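Worn paint inside metal storage bins — repaint, line, or leave alone?

Posted in Workshop and Garage, 2022-09-27
355 views

Wilma Ogilvie

Hello everybody. I hope this is the correct section. I have been reading here for a long time but I did not write before, so please excuse me if my English is a little stiff.

I keep the small parts for our bicycle repair club in gray painted metal bins. They are old, I bought them from a bakery that was closing, and the paint on the inside is now in poor condition. On the floor of the bins there are many scratches, and near the top edge of the walls the paint comes away in flakes, so that I find small gray pieces between the bearings and the washers. With bearings this is a real problem. One flake in the grease and you must clean everything again.

What I have tried until now:

I sanded one bin by hand and painted it with a spray can in April. It looked very nice. After three months the paint on the floor was scratched through again, and on the walls it began to lift where I had not sanded well.

In a second bin I put a piece of old carpet. This was a mistake. The small screws hide in the carpet and it holds the oil.
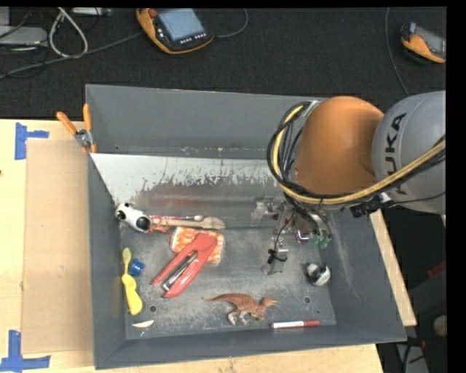
I have now three possibilities in my mind. I can remove all the paint and leave the metal bare, with a little oil against rust. I can paint again, but with a better product (a man in the hardware store recommended Rallix, a two-part paint, but it is not cheap). Or I can put in some kind of rubber mat and forget about the paint. The bins stand in a cellar which is a bit damp in autumn but never wet.

I would like a solution that survives several years, because I do this work in my free time and I prefer to repair bicycles. Has somebody experience with this? I am also thankful for advice on how to remove the old paint without much dust, as the cellar has only one small window.

Imani Mwakyusa

Hello Wilma, I had the same question when I took over the parts shelf in our sewing machine workshop, so I can tell you what I did and what I would do differently today.

First, please find out how old the paint is before you sand anything more. Old industrial paint can contain lead. There are small test kits for this in most paint stores. If the test is positive, do not sand in the cellar at all. Give the bins to a company that does blasting, or exchange them for new ones. I do not want to frighten you, but you wrote about one small window and this made me a little worried.

If the test is negative, I would separate the floor and the walls in your thinking. The floor is always rubbed by metal parts, and I don't know a paint that likes this for many years. On the walls, paint can live a long time if the preparation was good. So my advice is paint for the walls and a mat for the floor.

For the walls: scrape away everything that is loose, with a plastic scraper first and then a metal one. Use wet sanding paper, which makes mud and not dust. Make the edge between old paint and bare metal smooth, so that your fingernail does not feel a step. I believe this was the trouble with your first bin. Wash off the grease two times, and change the cloth between. Then a thin coat of metal primer, and two thin coats of paint. Follow the waiting times on the can, and add some days in a cool cellar. My first bin was dry to touch the next morning and I filled it the same evening — the washers left round marks which are still there.

For the floor: I use smooth nitrile rubber, 3 mm thick. It does not mind oil. Do not buy the kind with ribs or small bumps, for the same reason as your carpet. Cut a paper pattern first, and cut the rubber a little smaller than the pattern so it does not make a wave in the middle. Do not glue it. You will want to lift it and clean under it, especially in autumn when the cellar is damp.

Bare metal with oil is also possible, but you must repeat the oil regularly, and I know myself well enough to say that I would forget it.

I have not used Rallix, so I can't say if it is worth the money.

Flirkano

just buy plastic ones. metal bins are heavy and you will be doing this again in two years

Wilma Ogilvie

Thank you both. Imani, I did not think about lead, and I will buy a test before I touch them again. The idea with floor and walls separate is very logical to me. I will start with the worst bin and write here how it went.

Flirkano, you are maybe right about the weight, but I have the metal ones already and I like them. The shelves are also built to their size.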